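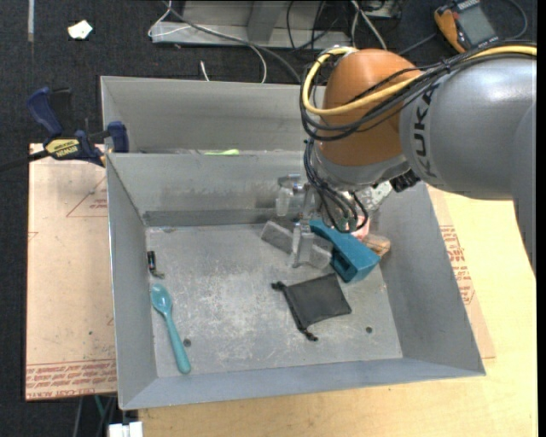
Search this site Go

Skurdale bin picking, progress to October 2020
Prepared by Fletcher Trevaskis

We have 1,198 recorded grasps against the 2,000 promised for December. I would not read much into that. Of the last 300, 55 had to be thrown out for bad labels, and I suspect older batches are no better.

The Prelbridge team says variety matters more than volume. Maybe so, but a spoon and a drawstring pouch in the same metal bin don't amount to variety, and the model has yet to see most of what Plallar handles. Its scores went up last month on objects it was trained on. I have asked for a test on new ones and am still waiting.

Spending is on plan. I recommend holding the second payment until the older batches are relabeled.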